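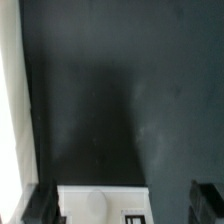
Why do grown people, who can divide very well on paper, get stuck when there is a remainder?

Because in school the remainder was only a small letter r with a number after it, and they were never asked what to do with it.

25 February 2021

I write this after the evening class, while I still remember it. We did division again. I had planned to go on to decimals today, but in the last lesson I saw that half of the group was only pretending to follow, so I threw away my plan and took one single problem for the whole evening: 36 divided by 7.

Everybody gets five, remainder one. It takes a few seconds. Then I gave the same numbers with different stories. First, 36 people must go by car and seven fit in one car. How many cars? Most wrote five and r 1, and one lady wrote 5.14, which she had from her telephone. I asked her to draw me the 0.14 of a car. She laughed and changed it to six. Second story: I have 36 euros and a notebook costs seven. How many can I buy? Now the answer is five, and the remainder stays in my pocket. Third: a rope of 36 meters is cut into seven equal parts, and here at last the fraction is welcome, five and one seventh.

So we had three answers from one calculation. I wrote them under each other on my sheet and held it up to the camera, and there was a silence, a good one I think. The workbook from Drilulen has all of this on one page, in a gray box, at the end of the chapter, where the tired people do not read anymore. I have complained about this page before in this diary and I will not do it again tonight.

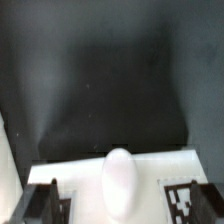
Dark gray, with a few pale specks.

What did not go well was the rounding. I gave them 4,000 divided by 36 and asked only for a quick estimate, without a pencil. I wanted them to think of 4,000 by 40, which is 100, and then to say "a little more than this." But the class had just learned to be careful with the remainder, so they all began to calculate in full, and we lost a lot of time. It was my mistake. One should not put two ideas so close together when they pull in opposite directions. I knew this when I was teaching in Jodumness, and I seem to have forgotten it on the way here.

Later we played Nonetti, the game with the number tiles, in the online version. It is meant for children but my adults like it more than any exercise. You must make a division from your tiles, and the remainder is your penalty, so they look hard for numbers that go in evenly. Without my saying a word they began to use the rule for nine — add the digits and see. In December I explained this rule on two different evenings and it went past them like a bus.

I wrote to my old colleague in the break, and his answer was waiting when I finished.

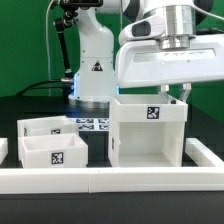
Leopold Reisinger thinks that I should leave out the r completely. In his class they write the remainder as a full sentence, for example "one person still has no seat," and he says the wrong answers went down very soon after that. He also asked why I use seven so often, when six and eight are kinder to beginners.

I like the sentences. I am not so sure about the seven. I take it because nothing comes out nicely with it, and my students need practice with numbers that are not nice. But perhaps he is right for the first week, and the seven could come in the second.
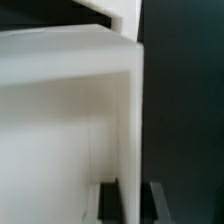
For the next lesson I must also decide about Paul, the practice program that the school has bought for us. It accepts only one form of the answer. If somebody types 6 in the problem with the cars, it marks it red and shows "5 r 1." I tried it myself on Monday and became angry with a machine, which is not good at my age. Maybe I can give them exactly this problem as homework and ask them to write why the program is wrong. For my English speakers this is easy, for the others it is also a language exercise, and I would have two things from one page.

To prepare: new stories for 50 divided by 8, the sentence idea, and no estimating. The decimals can wait one more week. My tea is cold and I still have to answer the lady with the 0.14, who wants to know if a seventh ever stops when you write it with a point. It does not, and I look forward to telling her.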